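Suro Toy Library – Frequently Asked Questions

Last updated 31 Mar 2026

On this page we have collected the questions which come to our desk most often. If you do not find yours, please write to us or come in during opening hours.

Membership

Who can become a member?

Every household in Worville and Stimness can join. It is not necessary to have children of your own. Grandparents, childminders and neighbors are members too, and several kindergartens have a group card. If you live outside of the two towns, please ask us first. We usually say yes when you can bring the toys back by yourself.

What do I need to bring for signing up?

One document with your photo and one paper with your present address. An electricity bill is fine, also a rental contract. We make no copy of these, we only look at them. The signing up takes a few minutes and you can borrow on the same day.

Is there a fee?

The household card is paid once per year. The price is on the board at the entrance and also on the form, and there is a lower price for families with the town's discount card. We do not take a deposit for normal toys. For the large outdoor things (slide, balance beam, the big wooden train track) we ask for a deposit, and you get it back in full when the toy returns complete.

My card has expired. Do I have to register again?

No. Your old number stays valid and you only pay for the new year. If you have moved in the meantime, please tell us the new address.

How many members do you have?

At the end of last year it was 834 households. We mention it here only because new members often ask why the popular toys are out so much of the time.

Borrowing

How many toys can I take at one time?

A household may have four toys and two puzzles or board games at home. A set counts as one toy, even when it has many parts. Group cards have a higher limit, which is written on the card.

How long can I keep them?

Three weeks. You can extend once for three weeks more, if there is no reservation from another household. Extending can be done by telephone, by e-mail or at the desk. Please do it before the return date and not after it.

Can I reserve a toy?

Yes. You can reserve from the online catalog or at the desk. When the toy is back and checked, we send you a message and hold it for seven days. After this time it goes to the next household in the list, or back on the shelf.

How big is the collection?

The catalog has 1,452 entries. Not all of them are on the shelf in Worville. A part is stored in Stimness and travels over with our van, so if you reserve something from there, please expect to wait until the next trip.

Can I borrow toys for a birthday party?

Of course. Tell us the date early, best a month before. For parties we lend an extra box with dress-up clothes, hoops and a parachute, and this box does not count toward your limit. It must be returned within three days, and we are strict with this one.

What happens if I am late?

For the first week we only send a reminder. After the first week there is a small charge per toy and per week. If you are ill or the whole family is in bed with fever, please call us – we were all children once, and most of us have some at home.

Sets with many parts

How do I know what belongs to a set?

In every box there is a card with a list of the parts. Please go through the list at home on the first day and again before you bring the box back. If a part is missing already on the first day, call us or send a message so that we can make a note. Otherwise we must suppose that it got lost with you.

Do the pieces have to go back in the same box?

Yes please. Play kitchen sets are the most mixed up of all. Families often have their own toy fruit and dishes at home, and then a foreign lemon travels with our box for half of a year. We do keep a basket at the desk for parts that came to us by mistake. Have a look into it when you miss something.

Do you lend play food and toy dishes separately?

We lend them as sets only. There are cooking sets, picnic sets, a grocery shop and a bakery. The grocery shop includes play money, and the bakery has its own counter, which is heavy, so come by car.

Play kitchen things on a white table:

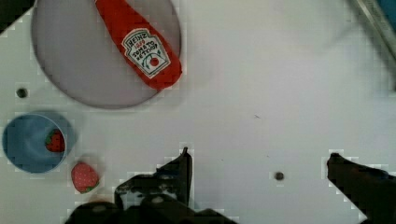
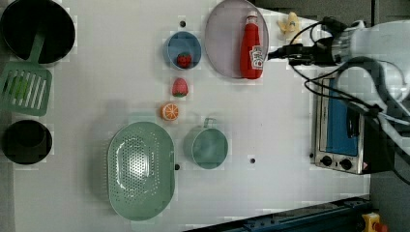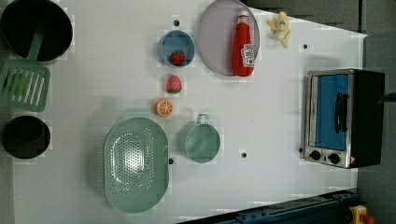 A mother from Stimness wrote to us that the list of parts is good for grown-ups, but her son cannot read yet and still wants to pack the box alone. She asked if there could be a card with drawings. We found this a very good idea. From April, the cooking and picnic sets will have a drawn card next to the written one, and the others will follow when we find the time to draw them.

A small part is lost. What now?

It happens, and for most sets one missing part is not a tragedy. Tell us at the return. If the toy can be used without the part, there is no charge and we change the list. If the part is important, for example a wheel or the die of a game, we try to order it and you pay what it costs us. When a part cannot be bought and the toy is not usable any more, we will talk with you about a fair sum. It is never more than the present value of the toy.

A toy broke at our house. Should I repair it?

Please do not glue anything. We are thankful for the good intention, but many glues are not suitable for toys, and some repairs with glue cannot be opened any more. Put the broken pieces in a bag, also the very small ones, and bring them with the toy. Our repair evening takes place in the Jakubowski building, on the ground floor, and you are welcome to come and help with the screws.

Cleaning

Do I have to clean the toys before I return them?

Yes, in a simple way. Plastic toys: wipe with warm water and a little dish soap, then let them dry well before you close the box. Wooden toys: only a damp cloth, do not put them in water. Fabric toys: look at the label which is sewn inside. If the label is gone, leave the washing to us.

Can I use the dishwasher?

No. Some plastic parts change their form, and painted parts lose the color. We had a tea set that came back as something like modern art.

Do you disinfect the toys?

Every returned toy is checked and cleaned before it goes on the shelf. Baby toys are cleaned a second time. If somebody in your household had a contagious illness, please say it at the desk. There are no bad consequences for you, we only put the toy aside for longer.

Safety and age

What does the color sticker mean?

Green is for babies and toddlers under three years, yellow is from three, blue is from six, and white is for all ages, mostly balls and picture books. The sticker follows the advice of the maker. You know your child better than we do, but for small parts we ask you to take the sticker seriously, also when there is a younger brother or sister in the home.

Do the toys need batteries?

Some of them. We lend without batteries and we ask you to take yours out before the return. We do not lend any toy with button batteries.

Giving toys to us

Do you accept used toys?

Yes, when they are complete, clean and not older than ten years. Please do not leave bags in front of the door. Rain comes often in Worville, and wet puzzles we can only throw away. We cannot use soft animals at the moment, the shelf is full to the ceiling.

What do you do with toys you cannot use?

Two times per year we have a sale table. The money goes to new toys. The last sale brought 3,000 and we bought from it the new outdoor slide and several games for older children, who were a little forgotten in our collection before.

Can I wish for a toy?

There is a wish book on the desk. Write the name of the toy and the age it is for. We read all of it before each larger order. We cannot promise anything, but the marble run and both of the doctor's bags came from this book.

Opening and location

Where are you?

In Worville we are in the side wing of the Jakubowski building, entrance from the yard. In Stimness there is only the store room and it is not open for visitors.

Can I come with a stroller?

Yes, there is a ramp from the yard. The aisles between the shelves are narrow, so we ask you to leave wide strollers at the entrance. There is a changing table in the restroom.

May my children play in the toy library?

In the front part there is a carpet with toys for trying out. These are not for lending. Please stay with your children and help them tidy up before you leave – the next family will be glad.

Are you closed in the school vacation?

We are closed for one week in summer and between the winter holidays. No return date falls into a closed week. If your three weeks would end there, the system moves the date automatically to the first day we are open again.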